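**Drultenetti side table, low, black. Two and a half stars, and the half is generous.**

I don't trust furniture that arrives with a colour brochure thicker than its instructions. The Drultenetti came with both, and the brochure used the word "heirloom" on the first page.

We bought ours in June from Sorkero, after Judit Bodnár spent a month telling everyone at work how good hers was. Judit also liked the Ekow stool, and that one lives in my garage now, so I should have known better.

Assembly is meant to take 50 minutes. I took most of a Friday evening. The bolts are fine. The holes they go into are a bit off, and you end up loosening everything you've just tightened so the last leg will line up. There's a spare bolt in the bag but no spare washer, and a washer is what I lost.

Once it's together it stands up straight, I'll give it that. It doesn't rock on tile. On carpet it leans a little towards whoever is sitting closest, and I've stopped putting full cups on it. The colour is a proper black for the first day, then it shows every fingerprint and all the dust you own. The "wipe-clean finish" wipes clean in the sense that the smears move to another spot.

Sorkero's page lists 1,177 ratings, nearly all of them glowing. I read a good few and most were written the day the box turned up. Tell me again after a winter.
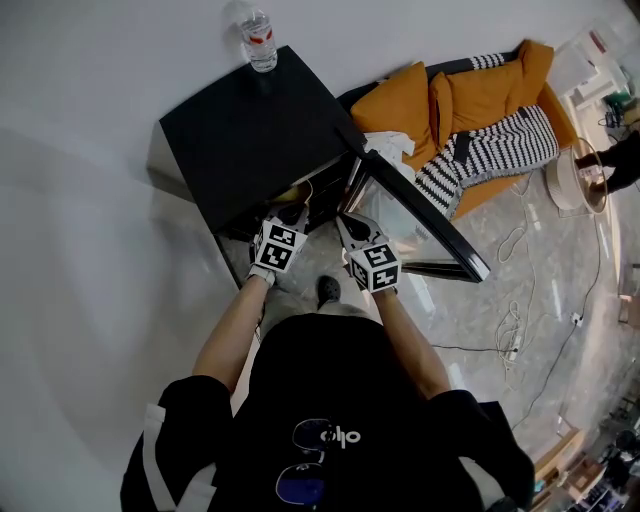 *Photo: Géza Szabó*

Height is the other thing to think about. Low tables look great in a showroom where no one has to use them. At home you're bending for the remote, bending for your glasses, bending for the coffee you've let go cold. My neighbour Olesia has the older Tóth table, a hand taller and uglier, and I reach for things on it without noticing. Hers has a shelf too.

Would I send it back? Sorkero wants the original packaging, all of it, and mine went out with the recycling. So it stays beside the couch with a lamp on it. If you find one second-hand and already built, go ahead. At full price I'd keep looking.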